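Who pays for the shirts

Our football club in Corkden has a new shirt sponsor for next season, and I have been thinking about it more than a grown man should. I am not on the board. I only pay my membership, stand behind the goal, and sometimes help to put the nets up. But I read the letter which the club sent to members in June, I read it two times with a pencil, and I want to write down what I understood and what I did not.

For readers who are not from here, I explain a little. Corkden is a small club with two senior teams and many juniors. For nine seasons the front of the shirt said Setiawan, because the Setiawan family has the tyre shop near the roundabout and the father played on the left wing when he was young. There was never a real contract, as far as I know. Each summer he came to the clubhouse, drank a coffee, and the money arrived. When the season was cut short and we played only 4 home matches, he paid the whole amount anyway and did not ask for anything back. I think many members did not know this. I learned it only at the annual meeting.

Now the tyre shop wants to pay less. It is normal, business is slower and his daughter is taking over the books. So the club went looking, and the new name on the shirt will be Sorkari, which sells accounting software and has an office in the city. Setiawan stays, but on the sleeve.

I wrote the first notes for this post at home, at the big table, early in the morning when it is quiet.

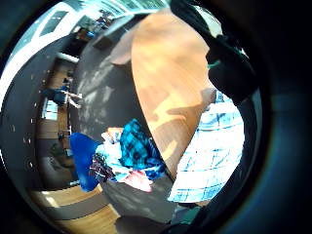
Sun on the table.

The letter says the agreement is for two seasons, with an option for a third. The option belongs to Sorkari and not to us. I had to read this sentence slowly. It means that if the first team goes up, they can keep the old price for one more year, and if we go down they can say thank you and goodbye. Maybe this is usual. I asked Spyros Nikolaidis, who coached my son in the under-twelves and has seen more of these papers than me, and he said that for a club of our size we should be happy that anybody wants an option at all. He is probably right, but I would have liked to see that discussion in the letter.

There is also a part about "activation". I did not know this word in this meaning. In my first language it is something you do to a bank card. It seems that the sponsor can have a table at home matches, can use the team photo in its advertising, and can send members an email up to four times in a season. You can refuse the emails, but you must write to the club secretary to refuse. I would prefer the opposite, that you write if you want to receive them. I sent my message the same evening, with many polite words, and she answered me very kindly.

Then the money for the juniors. In the old arrangement all of it went in one pot. In the new one, a part is kept separate for junior travel, and this I like very much. Last season we were asked for $49 per child for the bus to the regional tournament. It does not sound like a lot. But there are families with three children in the club, and I know of one boy who said that he had a sore knee that weekend, and I do not believe that he had a sore knee. If the new money means this does not happen again, they can print on the shirt whatever they want.

What bothers me a little is the colour. Sorkari's logo is orange, and our shirt has been green and white since before I came to this country. The letter says the logo will appear "in brand colours where practicable". Where practicable! I have looked this word up also. I understand it leaves a door open, and I hope somebody at our club is standing in that door. Green and white with an orange square in the middle of the chest is not our shirt any more, it is a road sign. My wife says I am exaggerating. She does not go to the matches.
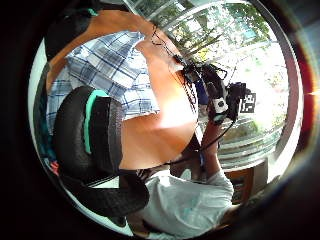
The other question is what happens to the old shirts. There are 200 of them in the storage room, between the seniors and all the junior sizes, and many are in good condition. The letter says they will be "retired". When Mimine was the small sponsor on the back of the junior shirts, the bakery that closed, we simply played one more season with the name, and nobody complained. This time the contract does not permit it, all teams must wear the new shirt from the first match. I proposed by email that we sell the old ones to members for a small price and that the money goes also to the bus. I would buy one myself, and I think the old players would too. I have no answer yet, but the office is closed for the holidays and I do not want to push.

I should say that I am not against the change. When I arrived here I had the idea that in a small club everything is done from love and money is something for the professionals. After some years of putting up nets I know what the lines on the field cost, what the referee costs, and how much electricity the lights use in the dark months. Someone has to pay it, and Mr. Setiawan paid for a long time with only his name on our chests in return. I hope the club will do something for him at the first home match. A few words at the microphone before kick-off would be enough, he is a shy man and would not like a ceremony.

If you are a member and you have not opened the letter, please open it. It is six pages, and the important things are on page 2 and on the last page, after the signatures, where there is a list of what the club must deliver and when. The team photo, for example, has to be ready before the end of pre-season, so the players should not all go to the barber in the same week like last year. And if somebody understands the clause about the scoreboard better than I do, write to me in the comments. I have read it again this morning, and I still cannot say if we are getting a new scoreboard or only a new sign to put above the old one.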